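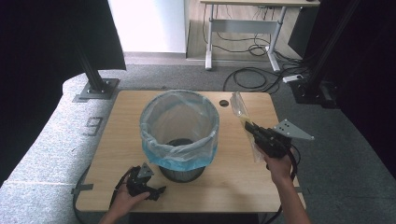

Section 4. Setting Up Your Guest Entry Code

Applies to the Noruston keypad lock at all Jollcombe rental cottages. Revised 4/18/22.

The box says setup takes a minute. Allow more than that, and do it before the first guest is on the road.

1. Open the battery door and put in four new AA cells. The low-battery light is supposed to warn you ahead of time. Don't count on it. Change the cells every 180 days whether it blinks or not.

2. Hold the key button until you hear two beeps. If you hear only one, let go and start over.

3. Enter the owner code, then the new guest code, then the key button again. Don't use the last digits of the guest's phone number, even though the booking software offers to do it for you.

4. Set the start and end times. The lock keeps its own clock, and it does not change for daylight saving in March. Check it by hand.

Note: "Instant sync" with the Ulach booking calendar can lag by up to 12 minutes. A guest who books from the driveway will be standing at a locked door.

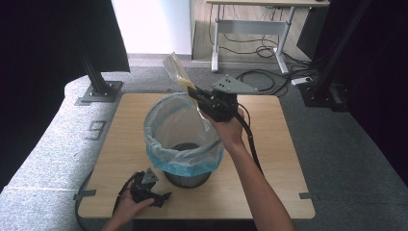 5. Test the code with the door open. Throw the bolt, enter the code, and watch the bolt pull back all the way. A green light by itself proves very little.

6. Close the door and test again. If the bolt drags, move the strike plate. Do not file the bolt.

Caution: Keep a metal key in the Stüber lockbox by the side gate. The lock maker calls this optional. A locksmith call to the cottages runs $320, and the maker won't be paying it.

7. Delete the old guest's code after checkout. Auto-expire usually handles it, but look at the code list anyway and remove anything you don't recognize.

If the keypad is dead after step 1, see Section 5, Resetting the Lock.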